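Treststead Residents' Help Pages
Leases and Tenancies: Return of a security deposit after a shared lease

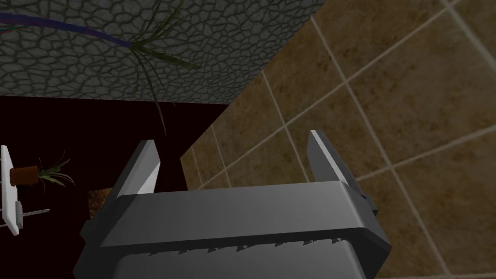
How is a security deposit divided when one of two tenants moves out before the lease ends?

The landlord ordinarily holds the deposit until the whole lease has ended. The departing tenant recovers a share from the remaining tenant, or from the person who takes over the room, unless the lease sets out a different procedure.

Posted by Faraji Lema
2 December 2021

I would be grateful for guidance on the following matter. My roommate and I signed a single lease at the Sunell apartments, and each of us paid half of the deposit by separate check. My roommate left in June with the written consent of the management office. A new roommate was added to the lease by a one-page addendum, which does not mention the deposit at all.

My former roommate has now written to the office to request the return of her half. The office replied that the deposit remains with the unit and that the request should be directed to me. I have not received any money from the new roommate toward the deposit, and I was not told that I should collect it. The office has also charged $252 for the repair of a closet door, which was damaged before the new roommate arrived. I wish to know whether I owe my former roommate her half in full, and whether the repair may be taken from it.

Gilang Lumbantobing

The position stated by the office is a common one. Where two persons sign one lease, the deposit secures the lease as a whole, and the landlord is generally under no duty to return part of it while the lease continues. State law varies on this subject, and the wording of your lease will control a good deal of it. Please read the deposit clause and the addendum together before you reply to anyone.

The usual arrangement is that the incoming tenant pays the outgoing tenant directly, and all parties sign a short statement recording the transfer. It appears that this step was missed. It may still be completed now. The statement should give the address of the unit, the full amount of the deposit held, the share being transferred, and the names of the persons who hold the deposit from that day forward. A copy should be delivered to the office with a request that it be placed in the lease file.

As to the closet door, the answer depends on who caused the damage. If your former roommate accepts responsibility, the charge may be subtracted from the sum paid to her. If the cause is not known, many tenants divide the charge equally – that would be $126 each in your case. I would ask the office for the invoice in either event. A landlord may not normally charge for ordinary wear, and a door that has come off an old track may fall within that description.

You should not pay your former roommate from your own funds until you have looked into whether the new roommate is willing to contribute. You should also not ignore her letter. A brief written reply stating that the matter is being settled is sufficient for the present.

Athumani

We had the same thing at Goveson in 2008. The new tenant paid the old one and the office did not want to be involved. It took 3 letters. Keep copies of everything, including the checks.

I would add that the move-in checklist is worth finding. Ours had the closet listed as damaged already and the charge was removed. If the new roommate did not get a checklist, ask for one with the current condition of the room written on it, signed by the office.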